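赤いボトルの、先っぽの話
ケチャップとソースを「詰め替える」台所へ

締め切り前の昼めしはだいたいオムライスになる。卵を割って、ごはんを炒めて、さあケチャップ、というところで毎回つまずく。ぶびっ、と出る。卵の上に穴があいたみたいに一か所だけ赤い。残りは皿のふち、手の甲、たまにシャツ。

今号の台所特集、鍋でも包丁でもなくスクイズボトルをやりたいと言ったら編集部が一瞬しんとした。押すだけの容器に何ページ使うのか、と。使います。押すだけだからこそ、押し方と先っぽと中身の固さで全部変わる。しかも安い。失敗しても懐が痛まない道具は、試しがいがある。

というわけで、店で買って、食堂で見せてもらって、家の台所で11日間、調味料をひたすら詰め替えた。記録というより走り書き。順番もばらばら。急いでいるのでこのまま行きます。

赤はケチャップ、黄色はマスタード

誰が決めたのか、赤いボトルにはケチャップが入っていることになっている。黄色はマスタード。透明は、何でも。茶色っぽいのはソースか醤油で、白いのはマヨネーズ。喫茶店のカウンター、屋台の鉄板の脇、映画館の売店。中身を確かめずに握る。赤いからケチャップだと思って握る。そこに辛いソースが入っていたら、まあ事故だ。

色つきのボトルには弱点もあって、残りの量が見えにくい。赤いプラスチックの中に赤いソース。光にかざしても、どこまでが中身でどこからが容器なのかわからない。振る。重さで当てる。当たらない。逆さにして、出ない、と思って強く押すと急に来る。

半透明のものなら見える。見えるけれど、見えると今度は内側にへばりついた分が気になってくる。あと大さじ一杯くらい出そうなやつ。あれを出したい。出したくて台所で腕をぶんぶん振る。夜中に何をやっているのか。

結局うちでは、よく使うケチャップは色つき、たまにしか使わないたれは透明、に落ち着いた。減り具合が体でわかるものは色で選ぶ。わからないものは透けるほうで。この分け方、かなり気に入っている。

Flandgateの道具屋通り、雨

買い出しはFlandgateの道具屋通り。雨の平日、アーケードの端のほうにある業務用品店Plallataに入る。入口に寸胴、奥に製菓の型、二階への階段の壁がまるごとボトル売り場になっている。上から下まで口の細いの太いの、背の高いの、ずんぐりしたの。値札は手書きで、一部にじんでいて読めない。

いちばん安いのが一本310円。無地、キャップは差し込み式、目盛りなし。となりに並ぶWosnessのボトルは目盛りつきで、値段はもう少し上がる。胴が固め。握った感じがまるで違う。柔らかいのは軽く押しただけでへこみ、指を離すと、ふう、と息を吸って戻る。固いのは押し返してくる。どっちがいいかは中身しだい、ということを買い物の時点ではわかっておらず、とりあえず両方かごに入れた。

替えのノズル、先にかぶせる小さいキャップ、細長いブラシ、口の広いじょうごも買う。会計、2,274円。レシートは鞄の底でくしゃくしゃになったが金額は読める。フライパン一枚ぶんにもならない値段で、台所の調味料がひととおり着替えられる。

帰りの電車で気づいたのだが、じょうごは家にあった。よくある。

先を切る、切りすぎる

新品のノズルは、先が閉じているものと、最初から穴があいているものがある。閉じているほうは自分で切る。ここが一番の難所だった。

切る位置が根元に近いほど穴は太くなる。あたりまえなのに、はさみを持つと気が大きくなる。もう少し、もう少し、で切ったら極太になった。戻せない。そのノズルはいまお好みソース用で、これはこれで出番があるのだけど、細い線は引けない。

最初は先端ぎりぎりで切る。詰めて、押して、出してみて、足りなければまた切る。めんどくさい。でもそれしかない。斜めに切るか、まっすぐ切るか問題もある。斜めだと皿に寝かせ気味に当てたとき具合がいい。まっすぐは真下に落とす点々に向く。迷うならまっすぐ。斜めに切った一本は、向きを気にして握るたび手首をひねることになり、三日で飽きた。

はさみは台所ばさみより、刃の薄い工作用のほうがきれいに切れた。切り口がぎざぎざだと、そこにソースがたまって線がよれる。爪で触って引っかかるようなら、もう一度ほんの少しだけ落とす。切りくずはちゃんと捨てること。筆者は一度オムライスの上で再会しました。

目盛りは、たれを作る人のもの

目盛りつきのボトル、ケチャップを入れておくだけなら要らない。詰め替えて、使って、なくなったらまた詰める。数字を見る場面がない。

ところが、たれを作りだすと話が変わる。ボトルの中で直接混ぜられるから。醤油をここまで、酢をここまで、油をここまで。ふたをして振る。計量カップもボウルも泡立て器も洗わなくていい。流しに何もない。これはすごい。早く教えてほしかった。

ただし、口の細いボトルに目分量で注ぐのは無理がある。じょうごを使う。じょうごに残った分がぽたぽた遅れて落ちてくるので、線ちょうどで止めたつもりが少し越える。一呼吸おいて見る。あと、目盛りは平らなところに置いて横から読むこと。手に持って上からのぞくと、かならず狂う。理科の授業で習ったやつだ。メニスカス、という単語まで思い出した。

白い字の目盛りは濃い色の胴によく映える。洗っているうちに薄くなるものもあるらしいので、たわしでごしごしやらないほうがいい。
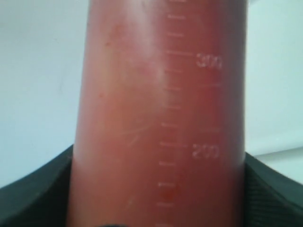

赤い胴に白い目盛り、200と300。 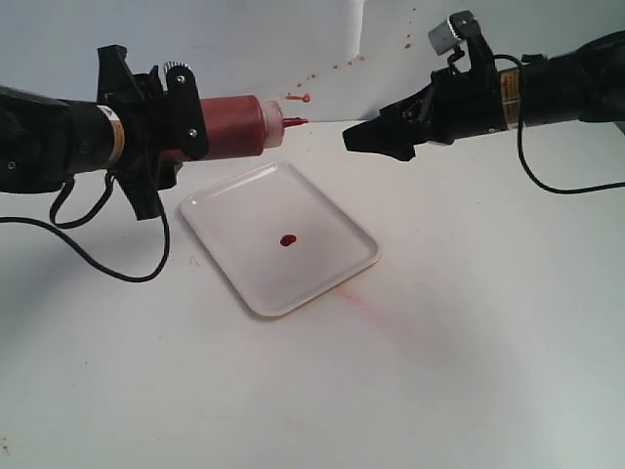

で、中身の固さ。ここから先、ほぼそれだけの話になる。

冷蔵庫から出したてのケチャップは固い。固いから押す。押しても出ないからもっと押す。先に乾いたかたまりが詰まっていたりすると、限界まで我慢したあとで一気に抜けて、飛ぶ。皿の上だけで済めばいいが、済まない。白い壁、白いシャツ、白い猫のいる家は気をつけてください。

対策は簡単で、使う少し前に出しておく。それだけ。出しておくのを忘れるのが人間なので、そのときはボトルごとぬるま湯につける。熱い湯はやめたほうがいい。柔らかいボトルがさらに柔らかくなって、握った瞬間に思ったより出る。やりました。

それから空気。ボトルの上のほうに空気がたまっていると、押したとき、まず空気が縮んで、それから中身が出る。反応が遅れる。遅れるからまた強く押す。立てて置いてあったものを急にひっくり返して、すぐ押すのが一番まずい。逆さにして、とん、とん、と手のひらで底を叩いて、中身を先まで下ろしてやる。そのあと別の小皿に一度だけ、捨て出し。ぷす、と空気が抜ける。そこからが本番。

捨て出しの小皿、もったいないと思うでしょう。ポテトを置けばいい。

Kocsisのカウンターで

昼どきを外して、Flandgateの裏通りにある洋食屋Kocsisへ。カウンターだけの店。ここのハンバーグは、鉄板に敷いたソースの上にもう一種、白っぽいソースで細かい格子が入る。それが毎回そろっている。

厨房を見せてもらうと、ボトルは全部、逆さに立ててあった。深い金属のバットに先を下にして並べてある。先にはかぶせのキャップ。なるほど。これなら中身はずっと先のほうにいて、空気は底のほうにいる。とんとんしなくていい。

握り方も違った。こちらは手のひら全体でぎゅっとつかむ。店では親指と残りの指ではさんで、胴のまんなかより少し下、つまりノズル寄りのところを押している。力がいらない。押す、というより、つまんだまま腕ごと動かす感じ。線の太さは指で変えるものだとばかり思っていたが、見ていると指はほとんど動かず、変わっているのは腕の速さだった。速く動かせば細い。ゆっくりなら太い。押す力は一定。

帰って真似してみた。うまくいかない。最初の線はミミズ。次もミミズ。皿が赤くなっただけ。でも何枚目かで、急にすっと一本引けた。おお、と声が出た。深夜の台所で。

もうひとつ、まかないの時間に聞いてなるほどと思ったこと。ソースは詰める前にかならず漉すそうだ。玉ねぎの切れ端がひとつ入っているだけで先が詰まる。市販のケチャップはなめらかだからそのままでいいが、手作りのトマトソースや粒マスタードは漉すか、先を太くするか、どちらか。粒マスタードを細いノズルに入れようとしていた自分が恥ずかしい。

家で試した中身、出来不出来

順不同でいきます。メモのままなので口調が荒いです。

ケチャップ。王様。文句なし。常温に戻すひと手間だけ。少量のウスターソースでのばすと線がきれいに出る。ただし味も変わる。ナポリタンの仕上げならむしろ好都合。

マヨネーズ。もとの容器がもうよくできている。詰め替える意味、あまりなし。油が分かれるのもこわい。牛乳でゆるめてサラダ用にするなら、その日の分だけ。

お好みソース。切りすぎた極太ノズルの出番。格子にするより、ぐるぐるのほうが失敗が目立たない。

酢醤油。さらさらすぎて、傾けただけで出る。かぶせのキャップ必須。固い胴のボトルのほうが扱いやすい。餃子の皿に点々と落とすのが楽しくて、つい多くなる。

ごまだれ。寝かせると底に沈む。逆さ保存だと先のほうに沈んで、翌朝は詰まっていた。これは普通に立てて、使う前に振る。逆さが万能ではないと知った日。

はちみつ。冬は無理。夏ならいけるのかもしれない。ぬるま湯につけたらゆるんだが、台所がべたべたになった。もとの瓶に戻した。戻すのも大変だった。

チョコソース。子どものころ、これをやりたかったのだと思う。バニラアイスの上に細い線。字も書ける。書いた字は読めなかったが、書いた。

油。炒めもの用のサラダ油を入れておくと、フライパンに回しかけるのが早い。ただ、外側がいつのまにかぬるっとする。先からたれた分が胴を伝うらしく、紙を巻いておくことにした。火のそばには置かないこと。

ホットケーキの生地。これは別格。大きめのボトルに太いノズル、生地を入れて、フライパンに直接しぼる。丸も四角も思いのまま。お玉がいらない。休みの朝に20枚焼いた。小さいのばかり。冷凍した。まだある。

洗う。洗うしかない

ここまで読んで、ボトルいいなと思った人に現実を。洗うのが面倒です。

胴はまだいい。ぬるま湯と洗剤を少し入れ、ふたをして振って、出す。これを何度か。問題は先。ノズルの内側の細いところに、乾いたソースが輪になってこびりつく。ここに残ったものが次の中身に混ざる。匂いも残る。にんにくを入れたたれのあとに、チョコソースを入れてはいけない。絶対に。

細いブラシは買っておいてよかった。最初ケチって爪楊枝でやっていたら、中で折れた。折れた先が取れず、ノズルごと捨てた。ブラシは柄が曲がる針金のもので十分。先から根元へ、じゃなくて、根元のほうから差し込んで先へ抜く。こっちのほうが汚れが出ていく。

キャップのねじ山も見落としやすい。閉めたときの、じゃり、という感じ。あれは乾いたソースです。古い歯ブラシで一周。

それから乾かす。これが長い。口が狭いので、逆さにしておいても中の水滴がなかなか消えない。水が残ったまま詰めるとソースがゆるくなるし、いたみも早い。菜箸を立てた瓶に逆さにかぶせておくと、空気が通って乾きが早かった。夜に洗って朝に詰める、くらいの気持ちで。急ぐときは使わない。急いでいる人間が言うのだから本当だ。

継ぎ足しもやめた。残り少ないところに新しいのを足したくなる。したくなるが、古い分がずっと底にいることになる。全部使いきって、洗って、乾かして、詰める。詰めた日をマスキングテープに書いて胴に貼る。テープは水で濡れると字が流れるので、油性ペンで。

置き場所、意外ともめる

ボトルが増えると、冷蔵庫のドアポケットが埋まる。背が高いので棚には立たない。寝かせると漏れる。かぶせのキャップをしていても、横にして揺らすと先からにじむことがある。

Kocsis方式の逆さ立てを家でやるには、深さのある入れものがいる。牛乳パックを切ったものがぴったりだった。ボトルの肩がふちに引っかかって、先が底につかない。下にキッチンペーパーを折って敷いておく。たれてもペーパーだけ替えれば終わり。見た目はよくない。見た目をなんとかしたい人は、角型の保存容器でも。

食卓に出すときは、小さな皿に立てて出す。底の輪じみがつかないのと、手渡ししやすいのと、両方。家族の食卓で「ケチャップ取って」と言われて皿ごと押し出す、あの感じが好きだ。

ラベルは要る。色で覚えているつもりでも、半透明のボトルに入った醤油だれとウスターソースは本当に区別がつかない。冷奴にウスターがかかった日があった。食べられなくはない。二度はいい。

どれを買うか、急いで

一本だけ買うなら、ケチャップ用に赤いやつ。安いのでいい。柔らかめの胴で、ノズルは差し込み式よりねじ式が安心。差し込み式は強く押したときに先がまるごと抜けることがある。抜けた日の話はしたくない。床の目地がまだ少し赤い。

次の一本は目盛りつき。ドレッシングをこれで作るようになると、市販の瓶を買わなくなる。固めの胴で、口の広いもの。口が広いと洗うのが楽で、じょうごもいらないことがある。Wosnessのものは口が広く、スプーンが入った。うちではこれが一番働いている。

替えノズルは余分に。切りすぎるから。かぶせのキャップも余分に。なくすから。排水口のあたりを見ると、たいていいる。

業務用品店が近くになければ、製菓材料の売り場も見てみるといい。デコレーション用の小さいのがある。量は入らないが先が細くて、目玉焼きに醤油で顔を描くくらいなら、それで足りる。やってみたら顔は泣いていた。白身の上は醤油が流れる。黄身の上も流れる。ケチャップでやるべきだった。

追記

入稿まぎわに、逆さ保存していたケチャップのボトルのペーパーを替えた。ほとんど汚れていなかった。かぶせのキャップをつけ忘れた油のほうは、だめでした。
今日の昼はまたオムライス。ケチャップは朝から出してある。格子を入れるつもりで、卵は少し大きめに焼くことにします。次号はおたまと、おたま立て。

掲載した店の営業時間は変わることがあります。Plallataは雨の日、階段がすべるので足もとに気をつけて。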